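Simulated gripper drops the fruit on the way to the tray – physics or our grasp?

Posted in Student Projects by Troels Østergaard

I help with the robotics club at Barreto, a high school. We have 8 students working on the kitchen track of the Furgate challenge, all in simulation. The task is two arms at a counter: take fruit out of a wire basket and put it on a tray. We get 50 timed runs for scoring and need most of them to finish.

Oranges go fine. With the lemon, the right gripper picks it up, carries it over the edge of the tray, and somewhere in there it slides out between the pads. It happens in maybe one run out of three. The students raised the grip force and it got worse.

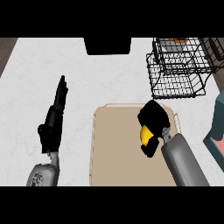
We are using the stock pads and the stock lemon that came with the Furgate files. The physics step is set to 50 per second, which was the default when we installed it. The left arm does nothing during this part, it just waits beside the tray. Should we be changing the physics settings, or is the grasp bad? The rules say we can't edit the objects, but solver settings are allowed.

Þórarinn Baldursdóttir

Probably both, but start with the step rate. 50 is too slow for contact between a hard pad and a round object. In between steps the pads sink into the lemon, then the solver pushes them back out, and the lemon goes with them. More force makes them sink further, so that fits with what your students saw. Try 200 first and leave everything else alone. Your runs will take longer to compute. Ours did, but it was fine overnight.

After that, look at where the pads close. A lemon is long in one direction. If you grab it near one end, the pads are on a slope and squeezing moves it out. Have the script read the lemon's orientation and close across the middle, at a right angle to the long side. Oranges don't care, which is why yours work.

Also slow down the move from the basket to the tray. My students had it start at full speed – we put in a short ramp at each end and lost far fewer.

zavari_parent

My daughter's team had this last year. They switched to the Plonatov gripper and it stopped. Not sure if that's allowed in your division.

Troels Østergaard

Thanks. We went to 200 this afternoon and the drops are down to a few per batch. One student is rewriting the grasp angle now. The Plonatov one isn't on our parts list, so we'll stay with the stock pads.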